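Two-arm cell, restart checklist after the gripper fault
Stovside workshop, filled in by Holger Rønning

I've gone through the usual list again, with more notes than usual, after the right arm let go of a tool mid-move in December and then sat there with its status light still happy. Nothing got hurt, but I don't want a repeat!

1. Enclosure and brackets: OK
Tugged on every clamp along the back rim. All tight. The two crossed cables overhead are fine too (I do wish they hummed a little less when you pluck them).

2. Emergency stop: OK
Pressed it with both arms moving, then again at rest. Both dropped out right away.

3. Arm clearance over the table: OK, with a comment
Both grippers reach in toward the middle of the table, angled down, and the right one ends up very close to the slotted wooden block. I've cut the speed to 40 percent until Divico sends the new limits.

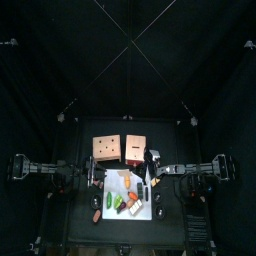 4. Grip force: FAILED, then passed
This is the one that bit us. The force setting had gone back to its default after a power cut, 60 where it should've been 90, and the fingers closed too softly for a tool handle. I typed it back in, saved it, pulled the plug and checked again. It stuck this time.

5. Tool hold: OK, keep an eye on it
I'm happy enough with a screwdriver held upright, handle between the fingertips and shaft pointing up, as long as the move is slow near the wooden cube. Please keep your hands out of there while it's gripping, even if you only want to nudge a block over (I know, I've done it too).

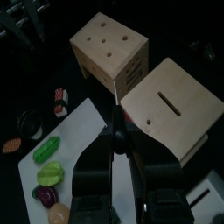
Can I restart the cell myself after a power cut?
Only once you've read the grip force off the screen and written it in the Utelham log. If it's wrong, leave the arms off and call me.

6. Sign-off: open
I still want 2 clean restarts in a row before I sign. First one's done.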